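Vikside Replacement Finger Pads, Ridged, Pair
Part no. 819
Fits Vikside hand-held grippers, all two-jaw models
In stock - ships from Gasomthorpe

Safety notice for pads bought before December
One batch of these pads was molded too thin at the tip. After 3,000 grips or so the rubber can lift off the backing, and the jaw then closes on bare plastic. We have had reports of dropped items and 2 pinched fingers. If a corner of the pad lifts when you push it with a thumbnail, stop using the tool and ask us for a free pair. 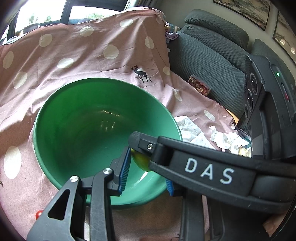
The current pads are thicker at the tip and glued along the full length. Change them every 4,000 grips, sooner if you pick up fruit or anything else that leaves juice on the rubber.

Fitting
Open the jaws fully and switch the tool off. Peel away the old pad, wipe the jaw clean and press the new one down with the ridges running across it. Leave overnight before use.

Not suitable for Crabtree or Prunthorpe jaws - the backing is too wide.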